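Collecting demonstrations with the hand-held gripper
====================================================

Use these steps when you record example data with the hand-held gripper and want the result to go straight into training. They assume you already have a gripper, a phone or laptop running the Drovia recorder, and a printed marker board. Assembly of the gripper is covered on its own page.

A full set for one task is 400 demonstrations. Two people can share the work, and it goes faster if they do: one handles the gripper, the other resets the objects and keeps the log.

## Before you start

Charge everything the night before. The recorder will run on a half-full battery, but it lowers the screen brightness and you will miss the warning icons.

You need:

- the gripper, with both finger pads seated
- 2 memory cards, formatted in the gripper and not in the laptop
- the marker board
- the task card, which says what the start and end states are
- the objects for the task, plus spares of anything that can break or spill
- a lint-free cloth for the lens

Read the task card all the way through. If the end state says "cup on saucer, handle anywhere," then the handle can point anywhere. If it says "handle to the right," every demonstration has to finish that way. Most rejected sets at Trilstead were rejected for end states that drifted over the course of an afternoon.

## Set the clock

The recorder and the gripper keep separate clocks. Connect them, open **Session > Sync**, and wait for the two times to turn green. Do this again if either device has been switched off, even for a battery change.

Write the sync time in the log. A time of day is enough, for example 9:40 a.m.

## Place the marker board

The marker gives the software a fixed point and a known size. Put it where the camera can find it during the opening sweep. It doesn't have to stay in view for the rest of the session.

1. Stand the board on something that won't move. A counter or the top of a cabinet is fine. A chair is not.
2. Check that the printed square is flat. A curled corner throws the scale off.
3. Measure the outside edge of the black border with a ruler and type the number into **Session > Marker size**. Don't trust the size in the print dialog.
4. Keep direct sun and shiny tape off the print.

If the board gets bumped, stop and start a new session. Don't try to put it back in the same spot.

## Do the mapping sweep

The mapping sweep is a slow recording of the room with no task in it. Position tracking for all the demonstrations that follow is matched against this map, so it's worth taking the time.

Start close to the marker board, with the marker in view. Hold still, then begin walking. Keep the gripper at the height you will use for the task, and move at a slow walking pace. Turn with your whole body. Quick wrist turns blur the picture and the tracker loses its points.

Cover the work area first, then the surroundings. Tilt the gripper up as well as down. Walls, railings, light fixtures, and door frames don't move, and they carry the map when the floor is busy. A plain ceiling or a bare wall by itself gives the tracker very little, so don't hold on one for long.

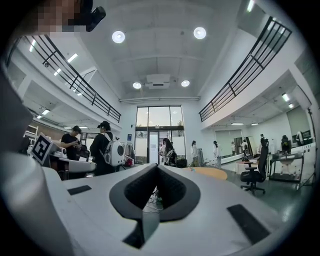 *Upward part of a sweep in a two-level hall. The railings on both sides and the dark frames of the glass entrance give long, clear edges, and the marker is in view on the left.*

People walking through are acceptable during a sweep as long as they don't fill the picture. The tracker throws out points that move on their own. A crowd close to the lens is a different matter, and you should wait for it to pass or pick another time. Early morning works well in shared buildings.

Glass is harder. Reflections slide as you move, and some of them get treated as real points. Pass a glass wall or door at an angle, and keep something solid in view next to it.

Finish the sweep where you began, with the marker in view again. Closing the loop lets the software correct the drift it picked up on the way.

## Check the map before going on

Open **Map > Preview**. Look for these things:

- The path should be one unbroken line. A gap means tracking was lost.
- The start and end of the path should meet. If they sit apart, repeat the sweep.
- Straight edges should look straight. A wall that bends usually means the marker size was typed wrong or the lens profile is set for another camera.

The preview takes a few minutes to build. Don't record demonstrations while you wait. If the map fails, they can't be used, and you will have the same work to do over.

## Calibrate the fingers

The software reads how far open the gripper is from the positions of the two fingers. It needs to see the full range once per session.

1. Press **Calibrate** on the recorder.
2. Open the fingers all the way and hold.
3. Close them until they touch, without squeezing hard, and hold.
4. Repeat 2 more times.

Wipe the lens first. A smudge near one finger shows up as a width reading that never reaches zero.

## Record a demonstration

Set the objects to the start state on the task card. Vary their positions inside the allowed area from one take to the next. It's easy to fall into a habit of putting the cup in the same place, and a model trained on that will only reach for that place. Some of us use a printed grid and a list of random squares. Others just turn away between takes and let the second person do the placing.

Then:

1. Bring the gripper to a starting position, fingers open. Vary this too.
2. Press the trigger button. Wait for the beep.
3. Do the task at a steady speed, a bit slower than you would with your bare hand.
4. Let go of the object and back away a few inches.
5. Press the button again.

Keep your other hand out of the picture. The robot that will run the finished model has one arm, and it can't copy a thumb that steadies the plate.

Think about reach as well. A person can bend over a table and come at an object from underneath or from the far side. The arm is bolted down at one edge. If you wouldn't be able to do the motion from that edge with a stiff wrist, choose another grip.

Pausing is the other common problem. If you stop to think in the middle of a take, the model learns the stop, and later the arm will hang in the air over the table. Plan the motion first. If you freeze partway, finish the take, mark it as bad, and do it again.

## What to do with mistakes

A missed grasp followed by a clean second try is useful, and you should keep it. It shows the model how to recover. Tag it `retry`.

Throw out a take when:

- the object ended up somewhere the task card doesn't allow
- you dropped the object and picked it up by hand
- the lens was covered
- someone moved an object while you were recording
- you pressed the button late and missed the approach

Throwing out means tagging it `bad` in the log. Don't delete files from the card during a session. The take numbers shift, and the log no longer matches.

## Keep the log

The log is a plain text file, one line per take. Take number, tag, and a short note if there is something to say. Most lines have no note.

```
031 ok
032 ok
033 retry slipped off rim
034 bad sleeve over lens
035 ok lights changed before this take
```

Write down changes in the room even when the take itself was fine. Lights going on or off, blinds moved, a table pushed to another spot. Small changes are good for the data, but whoever processes the set will want to know where they happened. After a large change, such as furniture moved across the work area, do a new mapping sweep.

## Change rooms

Don't record all 400 in one place. Split the set over several rooms, with different tables and different light. Each room gets its own session: sync, marker, sweep, calibration, then the takes.

Rooms with varied backgrounds are better than tidy ones. A set recorded against one white wall trained a model for us that did well in that room and poorly everywhere else. We added sessions from a lobby and a kitchen in July and the same task went much better.

## Transfer and check

Copy the card with the transfer tool, which compares the copy to the original. Dragging the folder across skips that check. Name the folder by task, room, and session number:

```
cup-saucer_lobby_02
```

Put the log in the same folder, then run:

```
drovia check cup-saucer_lobby_02
```

The report lists how many takes were tracked from start to finish. A few lost takes are normal – fast motion close to a blank surface is the usual cause. If a large share is lost, look at the map first and the takes second.

Keep the card as it is until the check has passed and a second copy has been made.

## Common problems

**Tracking drops when the gripper is low over the table.** The table fills the view and has no detail. Add a patterned cloth or a few unrelated objects toward the back of the table.

**The finger width jumps.** Check the pads. A loose pad rocks under load and the reading follows it.

**Sync turns green, then gray.** The recorder has gone to sleep. Turn off automatic sleep in the device settings and sync again.

**The path preview is upside down.** The marker board was standing on the wrong edge. The takes are still good; set **Map > Flip** and save.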